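Starkden Household Manipulation Study
Progress report to Cladier, January 25, 2021
Prepared by Chelsea Birkett

Work since September covered desk clearing, the second chore in the plan. The log now holds 559 attempts against a target of 600. The remaining runs will use mugs only.

Boxes and bottles are picked up reliably when they stand apart. Mugs are slower. The planner prefers the rim and often ignores the handle, and cables on the desk still stop a run. A person clears the same desk faster in every trial.

We do not consider the chore ready for unattended use. Wiping has not been started.

Spending is within budget. We request release of the remaining $2000 for replacement finger pads.

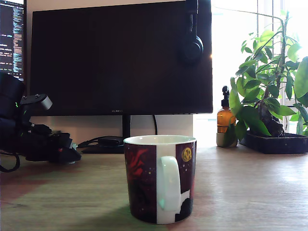
Desk-clearing task: mug with handle toward the camera, gripper at left.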